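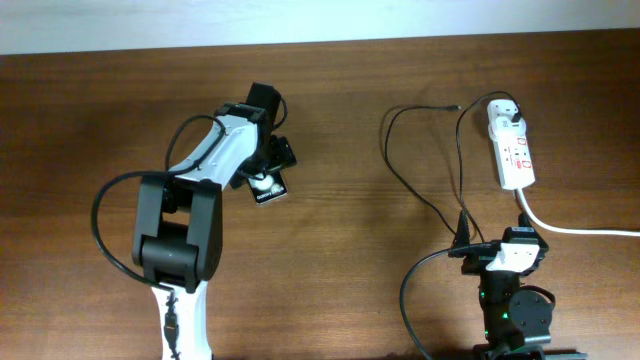

the table. reddish-brown, very good grain

1/ I have now spent 21 days trying to buy a dining table secondhand and I'd like to talk about what that does to a person.

2/ Things sellers in the Clanwood area call "solid wood": wood. Wood-colored. A door on two filing cabinets. A photograph of wood, glued to something that weighs less than my coat.

3/ "Seats six" means six people who have already made their peace with each other's elbows.

4/ I started on Fidlow, where every listing is either $99 or $3,000. The $99 table has a burn the shape of Ohio. The $3,000 table also has a burn but the word "patina" is in the title.

5/ Messaged one seller on Fidlow to ask for the dimensions. Reply, in full: "normal"

6/ Asked again. Was told it's "bigger than it looks in the pic but smaller than you'd think." I've been turning this over since Wednesday and still can't tell you if it fits through my hallway.

7/ Moved on to Flisten, which is the same app but you have to make an account to see the prices. They've emailed me every morning since. This morning's subject line was "Still hungry for tables?" Yes, unfortunately

8/ Anyway, reddish-brown. I want a reddish-brown table. I've become someone with opinions on undertones. I stood in a restaurant doorway last week looking at the furniture until the host asked if I had a reservation.

9/ The restaurant was Nông, by the way, and the noodles are great, and no, they won't sell you a table. They were nice about it. I think I was the second person to ask

10/ A partial list of what "must pick up today" has meant so far:
– must pick up today
– must pick up in June
– sold it in March, forgot to take the listing down
– is a bench

11/ My budget started at $400. I mention this only so you can appreciate the man who countered with $2,000 and "I know what I have." Sir, I know what you have too. It's missing a leg. It's the second photo

12/ People keep telling me to just buy one new. I went to look at new ones. There's a twelve-week wait and the leaf is sold separately. THE LEAF. That's a third of the table

13/ Current status: eating soup on the couch, bowl on a hardcover atlas. Solid wood if you go back far enough. Seats one.

14/ Update, a Fidlow seller just wrote back. The table is available, it's oak, and it's "upstairs but the stairs are mostly fine." Going over at 6 – will report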